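**How much memory does a standard request get?**
16 GB per desktop. Larger amounts need a cost code and your manager's approval in the Nepia portal.

**Can I buy my own modules?**
No. Stock is ordered centrally, and mixed kits are not supported. The Purnurberg store holds 22 spare kits.

**Which boards are covered?**
Any desktop board with DIMM slots on the current asset list (2,646 machines). Laptops have a separate form.

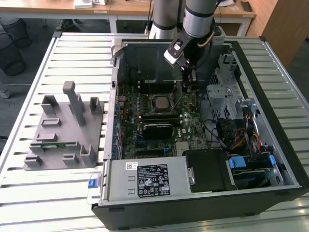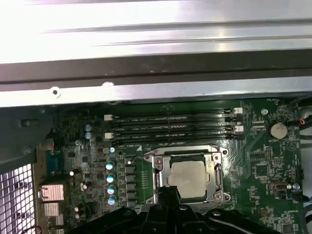

*Desktop Hardware Desk, Pliltuvano IT Services*

**Do I need to back up first?**
Yes. Copy local files to your network drive. Memory work does not touch the disk, but we do not restore files lost from a local folder.

**My PC reports less memory than was installed.**
Shut down fully, start again, and check the BIOS total. If it is still low, reopen the ticket and quote both values.

**When is the next order?**
December. Requests left open after that carry over.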